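Swap table is back at the Dotano rooms next month

I got an email from Elsie Rudd this morning and I'm so pleased I'm passing it straight on: the kitchen and toy swap is coming back in October! Same rooms as last spring, upstairs at Dotano, doors open at 2 and you can drop things off from noon.

If you missed the last one, it's very simple. You bring plates, bowls, spoons, kids' blocks, whatever is clogging up your cupboards, and you take home what you like. Elsie tells me 207 people came through in the spring (it felt like more, I was on the tea urn). Souad Farouk is running the toy side again, so please bag up small pieces if you can. She spent a whole evening matching puzzle bits last time.

Sorting is under way, with a bit of everything out on the table: a white plate, toy blocks, a spoon and a plastic bag with an orange fruit in it.

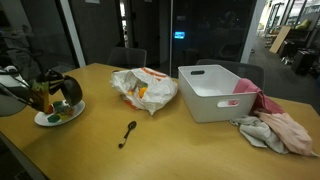
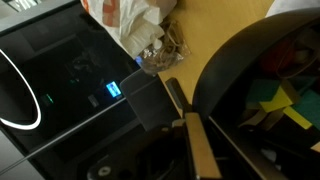
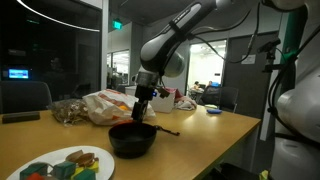 Entry is free, though there'll be a jar by the door for the room hire, which comes to $40. Harish Tomar can pick up heavier boxes on the morning if you can't carry them up the stairs, but let him know ahead of time, he only has the small car. No knives and no glass this year, please. And if anyone has a spare folding table, Elsie would love to hear from you before the end of next week.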